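Round Tables in Use – Gallery

Posted May 3, 2019

We get asked for pictures of round tables more than anything else we make, so this page is where they go. The tables on this page came out of the Urbridge shop, where Babita Tiwari does the turning and edge work and Diệp Bạch does the finishing. New pictures are added at the bottom when we get them.

A few notes before the pictures, as the same questions come in by email every week.

Wood and grain. Every top is different. When we pick boards we try to keep the grain running one way across the whole circle, and we leave swirls and dark lines in if the wood is sound. Some customers ask for a plain top with no figure in it. We can do that, but it takes longer to find the boards and the price goes up. If you are replacing a table and want the color to match, send us a drawer front or a scrap. A phone picture will not do for color.

Finish. The Laitinen oil is our standard finish. It brings out a warm color and leaves the surface smooth without a heavy shine. Diệp puts on 2 coats, sands lightly between them, and lets the top sit before it leaves the shop. For a table that will see hard daily use we can add a third. Wipe up spills, use a mat under hot pans, and oil the top again each January or whenever it starts to look dull. A 700 ml can is enough for several years on a table for four.

Sizes. The smallest round top we make is 700 mm across and the one we sell most is 1000 mm. Four people can eat at the larger one without bumping elbows. Two people can use the smaller one for breakfast or for sorting mail, and it fits in a corner where a square table would stick out. We can go larger, but past a certain point you can't reach the middle, and most rooms don't have the space for the chairs.

Bases. The Bulell is a single center post with a wide foot. The Brurnadholm has four splayed legs and is a little steadier if people lean on the edge. Both bolt on from underneath and come off again for moving. The bolts should be snugged up after the first month – hand tight and then a quarter turn.

Edges. A plain rounded edge is standard. Babita can also cut a narrow bevel, or leave the edge nearly square for people who like a heavier look. Rounded edges hold up better around small children and vacuum cleaners.

Delivery. Tops ship flat in cardboard with felt between the top and the base parts. Pick up from the shop is free. Allow 20 working days from the time we get your deposit, longer if you want boards set aside for a matching bench.

If you own one of our tables and have a picture of it, send it in with the size and the year you bought it. We don't need the room to be tidy.

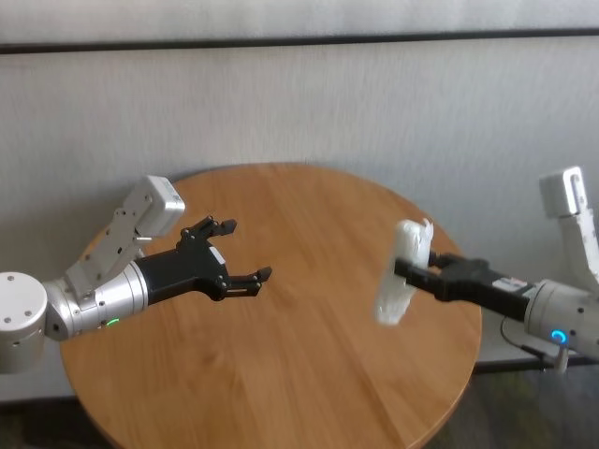
Round top, orange-brown, with the grain running across and a darker swirl left of center.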